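4. Cloth handling on shared tables

4.1 Setting and scope

The previous section dealt with storage: where cloths, towels and small linens are kept in shared rooms, and how far they travel before they are used. In this section we turn to the table itself. Most of the folding we recorded was done on a table that also served for something else, and the question was how the covering on that table, the state of the cloth when it was put down, and the other things lying nearby affected the work.

We looked at two rooms. The Plandside room is a long open space where several tables are used at once, often by people doing different jobs. The Craddock room is smaller, with one fixed worktop along the wall and a single folding table that is put away at the end of the day. Both rooms were used as they were. We did not move furniture, and we asked people to keep to their usual habits with bags, cups, phones and the rest.

The cloths were plain cotton squares and rectangles of the kind sold for kitchen and general household use. All were washed twice before the first session to remove the stiffness of new fabric. Cloths with sewn hanging loops were left in the set, although they are harder to fold flat, because a large share of household cloths have them. Fitted sheets and clothing were left out entirely. They raise questions of shape that need separate treatment.

4.2 Records

A record begins when a cloth is first touched on the table and ends when it is released for the last time. Pauses inside a record were kept if they were shorter than 14 seconds. A longer pause closed the record, and whatever happened next to the same cloth was entered as a new one. This rule produced some very short records, mainly where a person straightened a corner and walked off, and we return to these in 4.5.

In all, 3,473 records were kept after checking. Records were dropped when the cloth fell to the floor and was not picked up again, when two cloths were handled together from the start, or when the note on the starting state was missing. Roughly 3,000 of the kept records come from Plandside, so the Craddock results should be read with care, and we do not report any finding that rests on Craddock alone.

Starting states were entered under four headings: flat, half folded, loosely spread, and bunched. The line between the last two gave the most trouble. We settled on a simple test. If at least two corners could be seen and reached without lifting any other part of the cloth, it was entered as loosely spread. Otherwise it was bunched. A cloth could meet the test and still have one end gathered up in a heap, and many did. Where this was so, a second note gave the side on which the gathering lay, as seen by the person at the table.

Final states used the same four headings with one addition, folded, which meant that all edges lay within a finger's width of the edge beneath. We did not score neatness beyond that. A tighter rule was tried early on and given up after coders disagreed about rounded edges on thicker cloths.

4.3 Table coverings

Three kinds of surface were compared: bare tabletop, a woven cloth cover, and a soft mat laid loose on the table. The mats came from Sukport and were pale in color, large enough to take a spread cloth with room to spare on every side. They were not taped or clipped down.

On the bare top, cloths slid. A person pulling one corner across to meet another would often drag the whole piece, then set it back with the free hand. This added a step but rarely spoiled the fold, and people who were used to the bare top did it without seeming to notice. On the woven cover the cloth held better, but the cover itself moved. By late morning it had usually drifted toward the side where most of the work was being done, and in several sessions someone stopped to pull it straight.

The mat held the cloth best of the three. Its weakness was that it took up creases of its own. These were low and soft, and they tended to form along the far side, where fewer hands reached to smooth the surface. A crease in the mat under a fold line made the upper layer sit slightly off, and the person folding often tried to correct the cloth when the fault lay underneath. We saw this most with thin cloths. With heavier ones the crease was simply pressed down by the weight of the fabric.

Color mattered more than we had planned for. Blue and dark cloths stood out clearly on the pale mats, and corners were found quickly. White and cream cloths did not, and people felt for the corner with a fingertip or lifted an edge to find it. This effect was strongest in the late afternoon at Craddock, where the window light falls away early and the overhead lamp is behind the person at the table. We had not balanced the cloths by color across the three surfaces, and a repeat of the work should do so.

4.4 Other things on the table

A table in a shared room is seldom clear. Before each session we noted what else was on it, using broad groups: personal items, containers, other textiles, paper, and small loose things. No effort was made to name every object.

Personal items were the most common, and phones were the most common among these. A phone lying near the working area had two effects. The first was plain obstruction. A cloth being opened out would run up against it, and the end nearest the phone would stay gathered while the rest was spread. The second was that the phone drew a hand away. People reached for it in the middle of a fold, let go of one corner, and came back to a cloth that had relaxed out of shape.

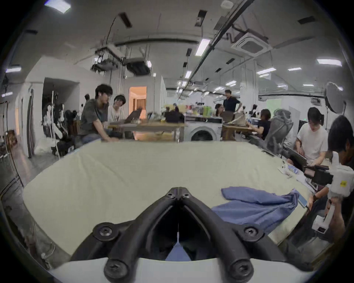

Small loose things were less of a problem than we had expected when they sat toward the back of the surface, since folding was mostly done close to the body. They became a problem when a long cloth was shaken out. At Plandside people generally moved such items to the back themselves before starting, with a sweep of the forearm. Those that lay to one side were often left where they were, and the folding shifted over to the other half of the table. Over a morning this could leave one half of a mat in steady use and the other half serving as a shelf.

Containers were moved more readily than loose things, probably because a single lift clears them. Paper was almost always removed first. Other textiles were treated in a mixed way: a stack of finished cloths was respected and worked around, while an unfinished pile was pushed aside or folded into the task.

Where a room had a counter close by, it took most of the overflow. The counter then filled up during the day and was of less use in the afternoon, and things began to come back to the tables. We think a small side shelf at each table would help more than a larger counter some steps away, but this was not tested.

4.5 Partial folds and interrupted work

The very short records mentioned in 4.2 turned out to be of interest. In most of them a person turned over or laid back a single corner and then left the cloth. The corner was usually one on the far side. When the same cloth was taken up again, by the same person or another, the turned corner served as a starting place, even when it pointed in a direction that was of no use for the fold that followed. People began by undoing it, and in undoing it they opened the rest of the cloth.

This suggests that a cloth left with one corner turned is easier to resume than one left bunched, although it looks no tidier. In the Plandside records, cloths resumed from this state needed fewer grasps to reach flat than cloths that were bunched throughout. Cloths with one end gathered fell between the two. The side of the gathering made a difference only when it lay against an obstacle, in which case the person had to clear the obstacle or draw the entire cloth away from it before spreading.

Seated and standing work differed as well. Standing folders used the full depth of the table and walked a step to either side when needed. Seated folders kept to the nearer half and turned the cloth instead. Turning a cloth on the mat was slow, because the same grip that kept it from sliding worked against the turn, and some people picked it up and put it down again the other way around. On the bare top the turn was a single easy push.

4.6 Notes for the room layout

Several points bear on the layout trials in Section 5, which were run in the Lallberg room. The mat should be smoothed from the middle toward the far side before each session, and again after any long pause. Phones need a fixed place within reach but off the folding surface. Cloths close in color to the mat should be folded on a darker surface where there is one. Where a washing machine and the folding table share a room, the walk between them should be kept clear of chairs, as people carrying an armful of cloths can't see the floor directly in front of them and tend to put the load down on the first table they come to, whether or not it is the one meant for folding.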